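Kisau wants 40 adults for a sleep diary study

Another sleep tracker says it can tell you why you're tired. We have our doubts. The Avel wristband gives every night a score out of 100, and we'd like to know if that score has much to do with how people feel at breakfast.

You wear the band for 17 nights and fill in a short paper diary each morning – before you look at your score, please. In our October survey, 261 people answered and 82 said they had changed their bedtime because of a number on a screen. We aren't sure that did them any good.

You should be 18 or over and not working night shifts. No promises of better sleep. We pay for completed diaries, late ones included, but not for blank pages.

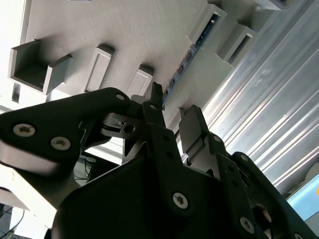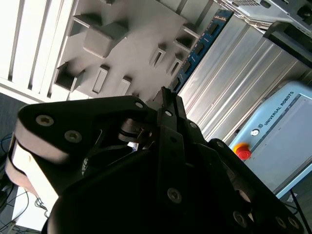 If you already swear by your tracker, apply anyway. We need people who disagree with us. Write to Montserrat Alcaraz at the Kisau office in Ferrand and tell her what time you usually go to bed.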